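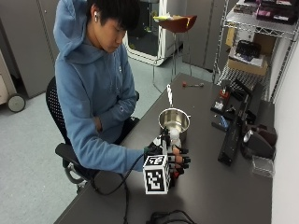 Rolstead, December

Drindance Forums > Kitchen and Pantry > Pots, pans and small cookware

Small steel saucepan for milk and sauces, rolled rim or pour spout?

tern_valley
Posts: 261
I need one small stainless saucepan, and I keep going back and forth on the rim. The choices at Prosser are a plain pan with a rolled rim all the way around, or the Flargate, which has a spout pressed into each side. Same size otherwise, and both have a long metal handle. It would be used for warming milk, thinning a white sauce, and sometimes for reheating soup for one. There's only a little stove where I am, so a pan that tips over easily is no good to me. Anyone had both?

gravyboat40
Posts: 79
Had both. Kept the rolled rim. The spouts on mine were shallow and the milk ran down the outside if I poured slowly. A rolled rim pours from any point and you don't have to line anything up. It's also easier to wipe.

tern_valley
Thanks. Does the lid still fit on a spouted one? The picture on the box made it look like there'd be a gap.

gravyboat40
There is a gap. Some people like that for steam. I had boilovers either way.

oldnorthpantry
I disagree on the pouring. The spout works fine if you commit to it and tip the pan fast. Slow pouring is what makes it run down the side, and that's true of any pan, rolled rim included. I've used the Flargate almost every day for years and would buy it again. I'm left-handed too, so a spout on each side matters to me more than it might to you.

gravyboat40
Tip it fast with hot milk in it? No thanks.

oldnorthpantry
Into a mug, over the sink. I don't do it across the room.

tern_valley
OK, so that's one each. The other half of this is pouring into the pan. I add milk to a roux and it goes lumpy about half the time, and I wondered if a small pan makes that worse. There isn't much room for the whisk. 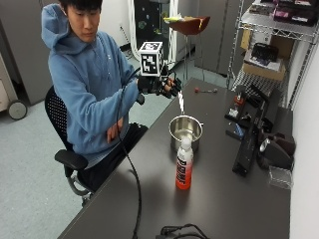

pilotlight_k
Lumps come from adding too much at once, and the size of the pan has very little to do with it. Start with a splash, work it in until it's a smooth paste, then another splash. After that you can go to a steady pour. The white stream going down into that steel pot is thin enough for a sauce, and I wouldn't go any heavier until the first half is in. Set the pan on something flat and solid while you do it so your other hand is free to stir. Cold milk is fine. I used to warm it first and I stopped bothering.

gravyboat40
Agree with all of that except cold milk. Warm milk gives me fewer lumps and I've tried it both ways.

pilotlight_k
Then warm it. I can't tell the difference in mine.

oldnorthpantry
Use a small flat whisk, the kind with the wires in one plane. The balloon ones don't get into the corner of a little pan, and that's where the flour hides.

tern_valley
I'll look for one. How full can I run a small pan before it gets silly? I'd normally be making 500 ml.

pilotlight_k
Check what the maker gives as the full capacity. That's to the brim, and you want an inch of space above the sauce at least. For 500 ml I'd get the next size up from the smallest.

gravyboat40
Same here. Mine says 40 oz and I use half of it.

tern_valley
Next size up it is. Last question and then I'll go buy the thing. I don't have a cupboard for it, so it will have to live on open wire shelving with everything else. Does steel get scratched sitting on the wires? I was thinking of putting down a piece of cardboard or one of those plastic shelf liners. At the moment the top of the unit is boxes and odds and ends and I'd clear a spot for pans only.

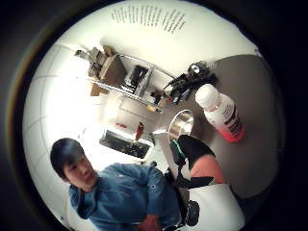

Chaltu Shiferaw
Skip the cardboard under pans. It holds damp, and if a pan goes back with water on it you'll get a ring. A plastic liner is better, cut a little short so it doesn't curl up at the ends. I'd also keep the pans on a lower shelf than the boxes. Chrome wire shelves are fine with weight, but you don't want to be reaching over your head for something with a long handle.

oldnorthpantry
Or hang it. An S-hook off the side rail costs next to nothing and the pan dries by itself. No liner needed.

Chaltu Shiferaw
Hanging works if nobody walks past that side. Mine got knocked off by coat sleeves until I moved it.

pilotlight_k
The bottom of the pan will scratch from the stove grate long before the shelf does anything to it. I wouldn't worry.

tern_valley
Went to Prosser on Monday and got the rolled rim, next size up. They were out of flat whisks. I hung it for now and will see about the liner. Made a cheese sauce last night with cold milk, a splash at a time, and had two lumps.

gravyboat40
Warm the milk.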